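# Comparing two jaw linings on a hand-held parallel gripper

Eimear Ó Riain and Declan Ní Bhriain
Project report, 2021-08-14

## 1. Purpose

The project compared two finger linings, Gravar and Plukine, on the same hand-held gripper body. Both linings are cut from sheet and glued to the finger face. Gravar is the harder of the two and has a fine ribbed surface. Plukine is smooth and compresses under light load.

Cutlery was chosen as the test load. A spoon handle is thin, its section changes along its length, and most of the weight sits at one end. A lining that holds a cube well can still let a spoon turn about the contact line, and our pilot work in June used only cubes.

## 2. Setup

Trials were run on a cloth-covered table with the utensils left in a loose pile. Two hand-held grippers were used at a time, one per hand. The pile mixed metal, plastic and wood, and it was not rearranged between picks unless a piece left the reachable area.

Each pick followed one sequence: approach, close, lift clear of the cloth, hold the piece upright, place. Metal spoons were gripped on the handle and fork tines were kept clear of the jaws.

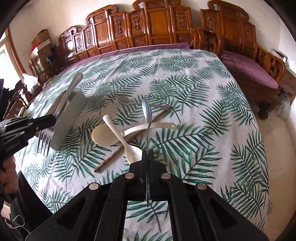
Why was a hand-held gripper used in place of the arm?

The arm adds its own positioning error, and with thin handles that error is larger than the difference between the linings. Moving the gripper by hand let us test the contact alone. The arm stays in the plan for the second half of the project.

Finger position was logged through the Clollik controller. Video was stored separately and aligned afterward with the Wan script, which matches the first jaw closure in both records. Alignment failed on 2 recordings, and these were dropped.

## 3. Scoring

A pick was scored as held, turned or dropped. "Turned" means that the piece stayed between the fingers but rotated far enough that it could not be placed without a regrip. We scored from video, each of us separately, and settled disagreements by watching the clip together.

The target was 2,000 scored picks. We finished with 2,201, of which 698 were on flat metal handles. The remainder covered plastic pieces, chopsticks and wooden forks. The two linings were swapped after every block so that tiredness in the hand would affect both equally.

## 4. Observations

**Metal handles.** Plukine turned less often than Gravar when the grip was far from the bowl. Close to the bowl we could not separate the two. Raised decoration on a handle favored Plukine, which deforms around the pattern. Gravar rests on the high points only.

**Chopsticks.** Gravar was better here. Its ribs run across the finger and stop a round stick from rolling. With Plukine, a chopstick picked off-center tended to swing down until it pointed at the table.

**Pieces in a tray.** Low tray walls limit the approach angle, and both linings lost picks for the same reason: the finger tip touched the wall before the jaws could close. We count this as a geometry fault and report it apart from the lining results.

**Two-gripper work.** When both grippers reached into one pile, the second often disturbed the piece the first was about to take. Having one hand wait until the other was clear reduced this, at the cost of time. We tried the overlapping version first and kept those clips under a separate tag.
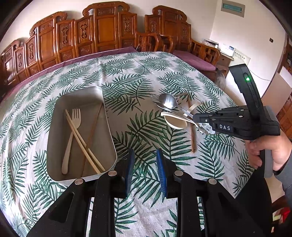
## 5. Limits

Closing force was set by the operator's hand and was not measured. Both of us squeeze harder on metal than on plastic, and this probably hides part of the difference between the linings. A load cell behind one finger would fix it, but the present body has no room for one without a new side plate.

Wear was not studied. The Gravar ribs looked rounded at the tip by the last block, and one Plukine piece had begun to lift at a corner and was reglued.

## 6. Next steps

- Fit the load cell and repeat the metal handle blocks.
- Cut a mixed finger, with Gravar at the tip and Plukine behind it.
- Move the better lining for each piece type to the arm and rerun the tray picks.
- Add a tray-wall contact tag to the Wan script.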